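Thread about my lunch and dinner at Vũ, the small noodle place next to the Laklow market. I promised some of you a report, so I write it now while I still remember the taste. It is long. Get tea.

First the facts. Vũ is a Vietnamese noodle shop, one room, one counter, two long tables and a row of stools facing the wall. They opened in the spring in the place where the key cutter was before. I went two times in the same week, once at noon and once in the evening.

The menu is one page. Beef noodle soup, chicken noodle soup, a dry noodle bowl with grilled pork, broken rice with pork chop, and fried spring rolls. There is also a soup of the day, written on a small board by the register, and when I asked for it at noon it was already finished.

So I took the beef soup. Regular size, with brisket and rare slices. You can ask for tendon for a little more money and I did ask.

The broth. I want to be careful because many people say "clear and deep" about every broth. This one was clear, yes. It was also quite sweet in the first spoon, and then after I put lime it became balanced. I could smell star anise and burnt onion. I did not smell much cinnamon, and I prefer it so.

It came very hot. The rare slices were still pink when the bowl arrived and they became cooked before I finished to take out my chopsticks from the paper.

The brisket was the weak part for me. Two of the slices were dry at the end, as if they had waited a long time outside the liquid. The fat side was good.

The tendon was excellent. Soft, but you still feel that you are eating something. If you go, pay for the tendon.

Noodles: flat, thin, a correct amount. They did not stick together at the bottom of the bowl. At my old place near the station there is always a block of noodle at the bottom like a wet sponge.

Herbs came on a separate plate. Thai basil, bean sprouts, lime, sliced red chili. The basil had some black leaves. I picked these out and the rest was fresh and strong. I asked for saw leaf herb and the lady said they have it only when the supplier has it, and the supplier did not have it.

Spring rolls. Four in one order. The skin was the thin rice kind that makes bubbles when it is fried, and I liked it very much. The inside was pork, carrot, glass noodle, mushroom. They give lettuce to wrap but only three leaves for four rolls, so the last one I ate without clothes (the roll, I mean).

The fish sauce for dipping was a little flat. It needed more garlic or more lime. I put my leftover lime in it and then it was fine.

Service at noon was fast. I ordered at the counter, received a number, and the soup arrived before I had found a dry place for my umbrella. They call the numbers in Vietnamese first and then in English.

It is loud. The wall stools are near the kitchen door, and each time the door opens you hear the fan and the radio. If you want to talk with somebody, take the long table near the window.

Now the evening visit. I went to eat the pork chop with broken rice, because the man beside me had it at noon and I looked at his plate more than is polite.

The chop is thin, with the bone, and the edges are dark from the grill. The marinade has lemongrass and sugar and I think some oyster sauce, but I did not ask. It was the best thing I ate there in the two visits. I chewed the bone. I am not ashamed.

With it comes a fried egg, pickled carrot and radish, cucumber, and a small cup of the same dipping sauce. In the evening the sauce was better than at noon! More garlic. Maybe a different person makes it.

The broken rice was a bit dry on top. When you break the egg over it, this problem goes away.
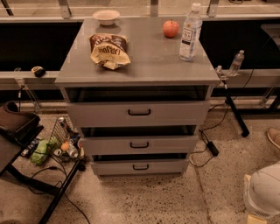
I also ordered a chicken soup to take home, for the next day. They pack the broth, the noodles and the meat in separate containers, and the herbs in a bag. This is the correct way. I have received noodle soup from other shops already mixed, and after twenty minutes it was a cake.

At home I heated the broth in a pot until it boiled, put the noodles in for a few seconds and poured everything in a bowl. It was 85 percent as good as in the shop, I would say. The chicken was white meat only. I would like to have some leg in it, and next time I will ask if this is possible.

The chicken broth is lighter than the beef and less sweet. If you are a person who finds the beef broth sweet, take this one.

About delivery. Some of you asked if they are on Jilo. They are. I tried it for the pork noodle bowl because I wanted to compare. The app said up to 100 minutes, it was raining and it was dinner time, so I was prepared to be hungry and angry. It came earlier than that.

The order number was 1629 and the driver called me to say it through the door, very seriously, like a password. The bag was closed well. The sauce had not leaked.

But the pork was not crisp anymore. Grilled pork in a closed box makes steam and becomes soft. The taste was still good. The noodles were room temperature, as they should be for this dish, and the peanuts came in a small separate bag, so they were still crunchy.

The prices on Jilo are higher than in the shop. It is not a small difference for the soup. For the spring rolls it is the same price, I do not know why. If you live close, walk.

Drinks. The iced coffee with condensed milk is strong and they do not put too much ice. I drank it after dinner and then I was awake and cleaning my kitchen at midnight. There is also salted lime soda, which I have not tried yet. The tea is free, in a big metal pot, and you take it yourself.

No alcohol. You can not bring your own also, I saw a sign.

Dessert: only one, a pudding with coconut cream and mung bean. I shared a few spoons from it with myself and then stopped, because it was too sweet for me. People who like sweet things will be happy with it.

Comparison with Fillau, because I know you will ask. Fillau has a bigger menu and nicer chairs, and their beef broth has more spice. But I find that Fillau became careless with the meat this year, and the last time my bowl was only warm. For beef soup I still put them almost equal. For pork chop, Vũ wins and it is not close.

Fillau also has a table where you can sit with six people. At Vũ if you are more than four you will have to eat in two groups, or look at each other from different tables.

Payment: cards are fine above a small minimum. For only a coffee they want cash.

The bathroom is clean but you have to ask for the key, and the key is attached to a soup ladle. It is a large ladle. Everyone in the room knows where you are going.

When to go. At noon there was a line when I left, and none when I came, so try to arrive a little before the office people. In the evening it was half full. They stop taking orders for soup before they stop taking orders for rice, when the broth is finished it is finished.

For people who do not eat meat: there is a tofu version of the dry noodle bowl, it is not printed on the menu, but it exists. The lady told this to the customer in front of me. The dipping sauce has fish in it, so ask for soy sauce. I did not try the tofu and can not say if it is good.

For people with children: they have small bowls and small forks. No high chair that I could see.

The address is 2085 on the market side of the street. The map sends you to the back where the trash bins are, so do not trust the map. Go to the front entrance of Laklow market and look left.

My order if I go tomorrow: pork chop with broken rice, one spring rolls, iced coffee if it is before four o'clock. If it is cold outside, chicken soup in place of the rice.

Correction to the post about herbs. I wrote that the saw leaf herb was not available. A follower who went today, 12/4/24, says that she got it on her plate without asking. So the supplier has it again, or she is luckier than me.

One more answer, then I go to sleep. Yes, the chili on the plate is really hot. Take out the seeds if you are not sure. I put three slices in the soup and for the rest of the bowl my nose was running.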